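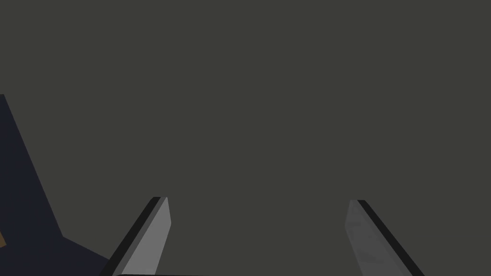

Membership Newsletter, August 6, 2023
Technical notes: Water hardness and the Midtbø supply change

On the first of September the Midtbø distribution zone moves from the Asgate reservoir to the Kemerik well field. Households on the eastern side of the zone already receive a blend and will notice little. Everyone else goes from soft surface water to moderately hard groundwater in one step. The water is within the permitted limits at both sources. The change matters mainly for water heaters, dishwashers, espresso machines and anything else with a heating element in it.

Hardness figures

The laboratory reports hardness as milligrams per liter of calcium carbonate equivalent. The most recent sample from the Kemerik wells gave 134 mg/L. Total alkalinity at the same tap was not included in the sheet we were sent, and Kerstin Fjeld has requested it. Alkalinity decides how much of the hardness drops out as scale on heating, so the hardness figure alone does not tell the whole story. Expect a correction to this item if the alkalinity is unusually low or high.

Appliance manuals often ask for the hardness in German degrees or in grains per gallon. To convert from mg/L, divide by 17.8 for German degrees and by 17.1 for grains per gallon. The Kemerik figure becomes 7.5 German degrees or 7.8 grains per gallon. Some French and Italian machines use French degrees, where the divisor is 10, giving 13.4. Check which unit the menu shows before entering a number. Entering a mg/L value in a field meant for grains is a common mistake and sets most softeners to their maximum regeneration rate.

Dishwashers

Machines with a built-in softener have a hardness setting, usually reached by holding the program button while switching on. Under the Asgate supply most members had this set to zero or one, and many have never filled the salt reservoir. Both need attention before the changeover.

Fill the reservoir with coarse dishwasher salt. Table salt contains anti-caking agents that can block the resin bed, and it should not be used. On the first fill, top up with water before adding the salt, then run a rinse program immediately so that spilled brine does not sit on the stainless steel. Later fills need only the salt. Set the hardness level according to the table in the manual. For most makes the Kemerik figure falls in the second or third band.

Combination tablets with a built-in water softening agent are adequate at this hardness in many machines. If you use them and see no film on glassware after a few weeks, the salt can be left out. The salt light will stay on unless it is disabled in the menu.

Water heaters

Scale forms faster as temperature rises. The useful adjustment is to lower the thermostat if it has been set high, but not below 60 °C in a storage tank, where the lower limit exists to control Legionella. Tanks that were installed with a thermostatic mixing valve should have the valve exercised through its full travel once or twice a year. A valve that is left in one position in hard water tends to seize there.

Electric tanks with an immersion element should be opened and inspected at the next anode check. Under the old supply the recommended interval in this newsletter was long, and that advice is withdrawn. Siv Haugen suggests inspecting one year after the changeover and setting the following interval according to what is found. A thin, even coating on the element is normal. Flakes in the bottom of the tank mean that the interval should be shortened.

Isolate the tank electrically at the breaker before removing any cover. Close the cold inlet, open a hot tap to relieve pressure, and drain below the level of the element flange. Fit a new flange gasket each time. Refill completely and bleed the air at the hot tap before restoring power, as an element energized in air will fail within seconds.

Descaling small appliances

Citric acid works well on kettles and drip coffee makers. Dissolve two level tablespoons in a liter of cool water, let it stand in the appliance for half an hour, and rinse twice. Do not boil the solution. At high temperature and with a lot of dissolved calcium present, citric acid can form calcium citrate, a white deposit that is harder to remove than the original scale. For heavy deposits, repeat the cold treatment.

Vinegar is slower and leaves a smell in plastic parts. Espresso machines with aluminum boilers or brass fittings should be treated only with the product named by the manufacturer. Several members have asked about the Closell inline cartridge. The installation sheet allows cold feed lines only, and the cartridge should be fitted after the shutoff valve with the flow arrow pointing toward the machine. Flush it to a bucket before connecting the outlet.

Lead and copper

Houses with older copper pipe may see a temporary change in metal content when the water chemistry shifts. Protective films inside the pipe formed under one set of conditions and adjust slowly to another. For the first weeks after the changeover, run the kitchen tap until the water is noticeably colder before drawing water for drinking, particularly in the morning. Clean the aerator screens at the same time. Loosened deposits collect there, and reduced flow at a single tap is nearly always the screen.

Brewing and aquariums

Ivone Siqueira has updated the brewing sheet with the new profile. Pale lager recipes written for Asgate water will need dilution with demineralized water or an acid addition to the mash. Dark beers should need less adjustment than before. The sheet is kept in the blue binder in the reading room.

Aquarium owners with soft-water species should start blending before the supply changes, using small water changes spread over several weeks. Measure general hardness and carbonate hardness separately. Test strips are good enough for tracking a trend, but drop tests are preferred for setting the final blend.

Test kits

Hardness drop kits can be borrowed from Kjell Strömberg for up to one week. Rinse the vial with the water to be tested, fill to the line, and add the reagent one drop at a time with mixing between drops. Record the value at the full color change, and note the street and the date on the card. Return the card with the kit. Questions about this item go to Oda Lindqvist at extension 2223.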